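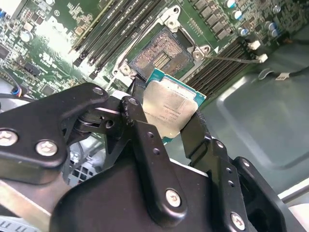 Minico 翻新台式主机（立式机箱版）

很多老顾客问过我们，家里只是记记账、看看视频、给孩子打印作业，真有必要买新机器吗？我们的回答一直是：先看看翻新机吧！Minico 这一款是我们店里卖得最久的，从收机、拆洗到装回去，都在 Zallstead 的工坊里做，做得慢一点，可是心里踏实。

每台机器进门以后，先除尘，再换导热硅脂，内存一条一条跑测试，硬盘一律换新（旧硬盘我们不转卖，这一点请放心）。负责终检的 Hortensia Cisternas 脾气很好，唯独对风扇噪音特别挑剔，她觉得吵的，就得退回去重新弄。
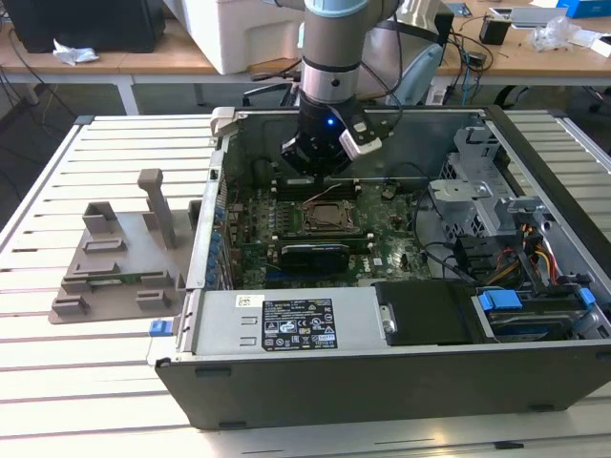
装好的主机还要连续开机烤机，通过了才贴标签、装箱。说到箱子，去年 11 月起我们改用了加厚纸箱，四角有护垫，寄到外地也稳妥多了。

规格与价格
型号：Minico 1235
内存：8 GB，可加装
硬盘：全新固态硬盘 240 GB
系统：已预装，开机即可设置
随机附件：电源线、键盘、鼠标、中文说明书
售价：900 元
加装内存：每条 200 元，含安装
保修：整机一年

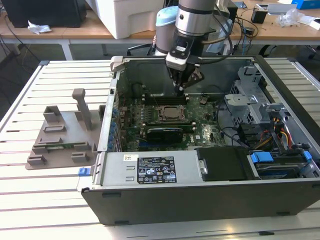 侧板打开后的机箱内部，可见内存插槽与显卡

想自己动手升级的朋友，拆侧板不影响保修，只是请先拔掉电源线，摸一摸金属件放掉静电再碰主板。内存两端的卡扣要听到“咔”的一声才算到位，别怕用一点力气。显卡的供货不太固定，下单前最好写信问问 Elba Ledesma，她会告诉您当批机器配的是哪一款，也乐意帮您看看家里的显示器接口合不合适。

自提地址：Zallstead，Arriaga 街 126 号，来之前打个电话，我们好提前把机器开起来给您试。

本页更新于2018年2月6日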